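Workshop notebook, Fivcombe back room
July 3, 2001

Started on the big table today, finally, and the pink basket along with it. I've been promising Katalin I would get to both ever since the Istine order went out.
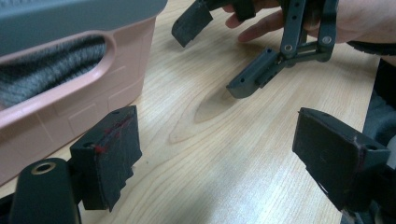 So, the table first. I went back and forth for weeks over whether to cover it. Piroska wanted felt over the whole thing, the way they had it at Plirnirau when she trained there, and I do see the appeal: nothing rolls, nothing clacks, and needles stay where you drop them. But felt eats lint, and we make so much lint! I laid a spare piece down in April and after one day of trimming linings it looked like a sheep had slept on it. The bare laminate wipes off in one go with a damp rag, and I can mark on it with soft chalk and lose nothing. It stays bare. Piroska can have a felt mat at her own end (she has already picked the color, naturally).

Cleaning, for whoever does it next. Warm water with a little dish soap, rag wrung out hard, go with the grain pattern so the streaks don't show, dry right away with one of the old pillowcases. The spray from under the sink leaves a film. You don't see it until you slide pale silk over it and then you have a gray smear and a bad afternoon. I tested a scrap of the cream lining both ways this morning and taped both pieces inside the back cover. Compare for yourselves.

Chalk: the white comes off dry. The blue needs the soap. The red wax pencil is a pest and I would like it to live in the drawer, please, with the cap on. Rubbing alcohol on a cotton ball takes it off the table, and I haven't dared try that on anything we care about.

The light is nicest at that table before lunch. After that I get glare coming off the top at a low angle and I can't tell navy thread from black to save my life. Moving the table would mean moving the ironing station and then the outlet is on the wrong side, so for now it's matching in the morning and plain stitching in the afternoon. I've been working that way for a while without writing it down and then wondering why Katalin's afternoon matches were coming out off. Sorry, Katalin.

One thing I like and hadn't thought of as useful: the knot in the grain, the big oval one. I've started using it as a parking spot. Whatever piece I'm in the middle of goes on the knot when the phone rings, and I come back and there it is. Try it, I mean it. I lost a cuff for two days last month and it was under the pattern book the whole time.

Now the basket. It has been "the pink one" for so long that it turned into a place where things go to be forgotten. I tipped it out on the floor after coffee and sorted on my knees, which I'm paying for now. Mostly interfacing offcuts, a lot of bias tape that had come off its cards, the missing half of the Dağdelen samples (!!), and a zipper bag full of other zipper bags. The Dağdelen samples are back in their folder. They were creased but I pressed one under a cloth on the low setting and it came up fine, so I'll do the rest tomorrow if the iron behaves.

Offcuts: kept anything bigger than my hand. Smaller than that went in the stuffing sack. I know Piroska saves the little ones for pocket corners, so there's an envelope on her shelf with the best of them, and that is as generous as I'm going to be.

Bias tape got rewound on cards, 9 of them, widest at the back. I ran out of cards and cut the last few from a cereal box. They bend a bit. If anybody orders from the notions place, add proper ones to the list.

I'd like the pink basket to be for work in progress only from here on, and to stay up on the table where we all have to look at it. Folded pieces, each with its ticket pinned on. No offcuts, no tools, no lunch. The oval handle hole is just right for hooking a tape measure through, and mine fell out twice before I knotted it, so knot it. The molded panels around the side catch dust in the grooves and a dry paintbrush gets it out much faster than a rag does. I used the soft 2 inch brush from the paste shelf and rinsed it after.

Washed the basket too, in the big sink. Same dish soap. I tried to get it properly pink again and I think that's just the color it is, a dusty sort of pink, and I've made my peace with it.

Things I didn't get to:

The drawer under the table still sticks on the left. I rubbed a candle stub along the runner and it's better going in than coming out.

Thread rack. Katalin, you said you had a system. I can't work out what the system is. By color, then by weight, then something happens around the greens.

The ticket pins. We're down to the bent ones. I straightened a few with the flat pliers but they catch on anything fine, so please don't use them on the silk.

Whoever has the good shears, I'd love to see them again. I had them on Friday, I'm fairly sure, and I looked in all the places I'd put them and then in the places Piroska would put them.

Tomorrow: press the samples, mark out the two linings while the light is good, and get the first pieces ticketed and into the basket before anything else finds its way in there. I also want to try the table with a sheet of brown paper clipped over half of it for the paste work, so there's less scrubbing at the end of the day. We've got most of a roll left. The clips are too shallow for the table edge, I think. Maybe the ones from the old drawing board? Will measure.

3 tickets still unpriced, they're under the tin.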